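Plitley school kitchen to reopen for community suppers in April

2019-03-24

PLITLEY - The monthly community supper will return in April after a winter break, and the menu will stay close to what people have been eating at it for years: hot dogs, baked beans, coleslaw and a fruit dessert.

The supper will again be held in the cafeteria of the old Dudek School on Mill Road. It was called off in December when a heating pipe failed over the serving line and the town closed the kitchen for repairs. The work was finished this month and the county health office has cleared the kitchen for use.

"We had people stopping us in the grocery store to ask when it was coming back," said Felicja Adamczyk, who runs the supper with her brother-in-law, Ignacio Ibarra. "Some of them only see each other at the supper. They don't have a reason to drive into town in January."

Tickets will cost $6 for adults and $2 for children under 12. Prices have not changed from last fall. Anyone who bought a ticket for the December supper can use it in April.

Ibarra said the sausages will come from a butcher in Rirstead, as before, and the buns from the bakery in Piltanbridge. He had looked at a cheaper supplier over the winter but decided against it after cooking a batch at home.

"The skins split and they shrank to nothing," he said. "People want a long sausage on a plain roll. They put their own mustard on it and they're happy." 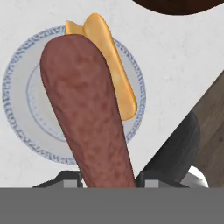 Repairs paid for by town and diners

The town covered the new pipe and the ceiling work. Replacing the damaged shelving and two warming trays fell to the supper group, which raised the money through a raffle and a donation jar at the Plitley library. The largest single gift was $1000 from a former student of the school who now lives out of state and asked not to be named.

In all, the group collected $1607. What was left after the shelving was paid for will go toward new plates. Many of the old ones were chipped before the leak, Adamczyk said, and the group had been filling in with paper ones on busy nights.

Garnet Caron, the town's buildings manager, said the pipe was original to the school and had been patched more than once. A second section of the same age runs behind the stage. It is not leaking, but he has asked for money in next year's budget to replace it.

"I'd like to do that one in the summer with the water shut off, and not in the middle of a supper," Caron said.

The cafeteria floor was dried out and did not need to be replaced. One section near the back door is still slightly raised, and tables will be kept off it until it can be sanded.
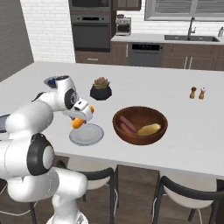

Doors will open at 5 p.m. and food will be served until 7. Takeout will be offered for the first time, after several older residents said they found it hard to manage the front steps. Orders can be picked up at the side door on the parking lot side, where there is a ramp. Takeout meals must be ordered by noon on the day of the supper.

There will also be a meatless plate. I-hsuan Lo, who cooked for the harvest supper in Rirstead last year, is making a bean and barley dish that can be eaten with the same sides. She said she would start with a small batch and make more in May if it sells.

Eduardo Padilla will play accordion from 5:30, with a break for the raffle drawing. The prize is a ham.

The group is still short of help for cleanup. Anyone who can stay until 8:30 is asked to leave a name at the library desk or speak to Adamczyk at the door. High school students may count the time toward their service hours if they bring the form with them.

Tickets are on sale at the library and at Plitley Hardware. Any that remain will be sold at the door, cash or check only.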